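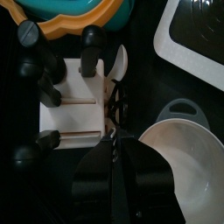 Words by Oana Rusu | Kitchen | December

I've had the Durus knife block on my bench for 45 days now and I'm still a bit giddy about it. It's white, it's matte, and it has long slots across the top instead of a hole for each blade, so whatever odd collection of knives you own will probably find a spot. Mine came from three different sets (and one garage sale) and they all went in!

The flat top is my favourite part. I like black handles against white, and these look sharp even when I've shoved them in at silly angles after dinner. I keep mine in the utensil corner with the white spoon and everything else I grab while I'm cooking, and I can reach for the paring knife without moving a thing.

Cleaning is easy – a damp cloth over the top, then a bottle brush down the slots every couple of weeks. Crumbs do get in there, so don't skip it. The matte finish also shows turmeric if you leave it overnight. I scrubbed mine with bicarb and the colour came out, but it took some elbow grease.

My other grumble is the long slots themselves. A skinny knife will lean over unless it has a neighbour, and my friend Tincuța Tănase, who bought hers a month before me, ended up putting her smallest one back in the drawer. I don't mind the lean.

I paid $45 and I'd pay it again. My sister's getting one for her new flat, so please don't tell her.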